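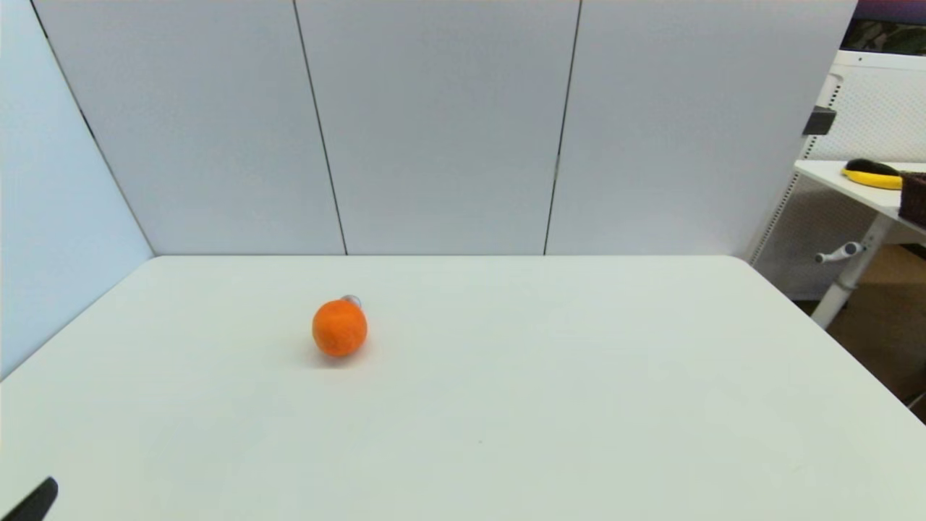

How much room does a decent craft table need?

Enough that you can spread your elbows and still leave tomorrow's project where it is.

**Lindero opens its big white tables to makers this September**

I'm Kazimiera Zieliński, I run the workroom at Lindero, and I'm very pleased (all right, giddy) to say that from September you can book a table with us by the morning or the afternoon. We've got 30 places a week to begin with, and the kettle goes on at nine.

I'm fussy about tables. I like them white and plain, with a matte top that doesn't glare back at you, and I like white panels standing behind them too – put one bright orange thing down and your eye goes straight to it! It's lovely for checking colours, and you can find a dropped pin before it finds you.

My colleague Odair Quintana looks after bookings and will be running 3 beginners' afternoons on felt and soft toys. Wool for those comes from Brustia, and it's included in the price. Bring your own scissors if you're left-handed, as we've only got the one pair.

Press are welcome to drop in any morning during opening week. Ask for me or Odair at the Lindero front desk, and do tell us beforehand if you'd like a table kept free for photographs.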